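How a Shipping Container Crosses the Sea

When a family moves to another country, most of their things travel by ship. The boxes are packed into a large steel container. A container is a metal room with doors at one end and no windows.

Before loading, each box gets a number. The number is written on the box and on a paper list called an inventory. If a family has 482 boxes, the list has 482 lines. The list also names what is inside, such as "books" or "plates."

Heavy things are spread evenly along the floor. Lighter things go on top. Straps hold the load in place, so it cannot slide when the ship rolls.
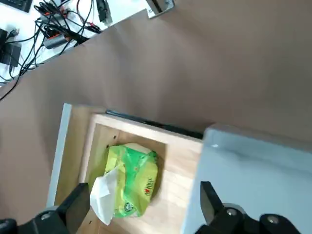
A truck takes the container to a port. In our example, the port is Polat. A crane lifts the container by its 4 top corners and sets it on the ship Fikon. Containers are stacked on each other and locked at the corners with metal pins.

The trip from Polat to Clernero takes almost 9 weeks, with 2 stops on the way. Trucks are faster on land, but one ship can carry thousands of containers.

At Clernero, customs officers read the inventory. Customs is the office that checks what comes into a country. Some things, such as plants and soil, may not be allowed in – they can carry insects.

The last part of the trip is by road to Lestotberg. The movers check off each number as the box comes through the door.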